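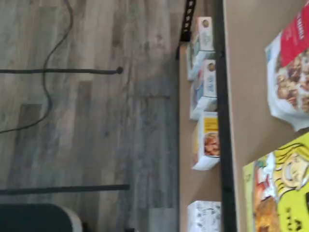
Figure 1. Wood-look plank flooring next to packaged-food shelving.

3. What shoppers told us about the floor

I went into this part of the study expecting to hear about prices. We had 62 interviews from the two grocery stores, Fultport and Clornwood, and my questions were mostly about how people find their way from the door to the dry goods. Flooring was one line near the bottom of my sheet (I nearly cut it!). Then people kept bringing it up before I got there.

The word I heard most at Fultport was "quiet." Shoppers liked the plank look in the food aisles, and a good many of them told me it made the place feel like a kitchen or a porch. A few found it dark. At Clornwood, where the aisles still have pale square tile, people talked about glare and cart noise, and they talked about both at length. One man did an impression of his cart wheels for me, which I have no good way to transcribe.

3.1 Board direction

I also asked which way people thought the boards should run. Curnow's older work on hallways says we tend to walk along the lines of a floor, so I figured shoppers would want boards running the length of the aisle, as in Figure 1. Most did. But the answers got mushy once I asked why, and I don't want to lean on them too hard. Several people changed their minds halfway through a sentence.

The 694 receipts we collected in February don't help much here either. Basket size was a little higher at Fultport, but that store is bigger and sits beside a bus stop, and I can't pull those things apart with the data I have. Abera ran into the same trouble with carpet in bookstores and ended up using before-and-after visits at a single shop. I'd love to do that at Clornwood, where the tile in 3 of the aisles is due to be replaced. Section 4 covers the noise readings from both stores.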